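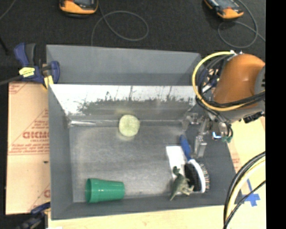

My job at Damelitz used to be returns. A box came in, I opened it, I decided what the thing was and I put it where it went. In November they put in two picking arms and my job changed to looking after one of them. Most of what I do now is set up bins. The arm has no trouble with a ball, and a cup on its side is usually fine. A brush lying next to a small toy dinosaur is a different matter, and when things bunch up on one side of the bin like that I stay close to the stop button.

Before the arms, our line did 480 items on a normal shift. The target for the first month with them was lower than that, and we still missed it a few times. Pichit Ongart, our shift lead, kept telling us to give it time. It has gotten better. I don't think it has gotten faster than Lizeth was, but Lizeth moved to receiving and says her wrists have stopped hurting, so she isn't asking for her old spot back.

What I miss is the talking. With four of us at one table you could get through a whole shift on somebody's wedding plans. Now I'm at one station and Đạt Ngô is at the other, with 20 feet of floor between us and a fan running. We wave.

The pay went up a little — 110 dollars a month before taxes — and I had two days of training for it. I'd like more than that. When the arm stops with an error I can clear the easy ones, and for anything else I call Duangjai and wait. She covers the Iltcombe building too, so some mornings I wait a while. I've asked if I can learn the rest of it from her and Pichit said he'd find out. I'm going to ask him again after the holidays.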